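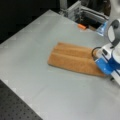 Tan towel, folded lengthwise into a strip.

Towels, Folded and Hung
Photos and notes: Kelly Prado

The linen pages at Pirlow now run to 62 pictures. This set covers the tan terry towels, on the gray table and against the blue wall. Radu Avram wrote the folding notes.

Flat on the table
Smooth the towel out before the first fold and keep the long sides even.
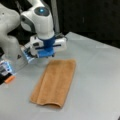 The band
Terry has loops that catch and hold a crease badly. The ribbed band is flatter, so start there if the fold keeps slipping.

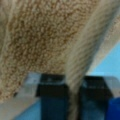 Radu lines up the bands first and lets the rest of the cloth follow. Fergal Breathnach starts from the corners. Both ways fit our shelf.

On the wall
Hang them straight down and leave the pile alone until it's time to fold again.
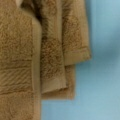 Three tan towels side by side, the largest on the left.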